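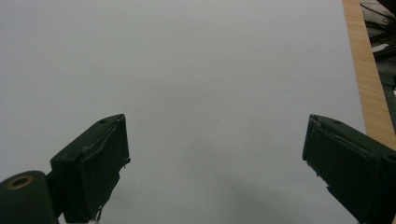 Ticket 714 – White work surface, faint specks
Site: Doven, upstairs workroom
Opened by: Jahangir Cassim
Assigned to: Moushumi Begum
Opened: June 8, 2021
Priority: Low (requester disagrees)

Jahangir Cassim: There are specks near the middle of the big white surface on the wood table. They're faint. I still see them every time I sit down, and now so does everyone I've pointed them out to. Please replace.

Moushumi Begum: Have you tried wiping it?

Jahangir Cassim: With my sleeve.

Moushumi Begum: Please try a dry microfiber cloth, then a damp one on a corner first. No spray. We lost a sheet to spray in January and I still have the emails.

Jahangir Cassim: Dry cloth done. Two specks moved. The rest have settled here and are raising families.

Moushumi Begum: Moving is good – that's dust. Try a soft white eraser on the others, light pressure. Also, is the heap of cables in the far corner still there? It sheds.

Jahangir Cassim: The cables are still there. I was told they belong to Gazi. Gazi says they belong to Pranow.

Moushumi Begum: I'll open a separate ticket for the cables.

Jahangir Cassim: Eraser worked on most of it. I now have eraser crumbs.

Moushumi Begum: Dry cloth again, toward the edge, off the wood and into your hand. A new sheet from Rorano is 39 dollars and comes with its own specks, so I'd like to close this.

Jahangir Cassim: Fine. One left. I've put my mug on it.

Status: Closed – accepted by requester
Related: Ticket 367, ring marks from mugs (open)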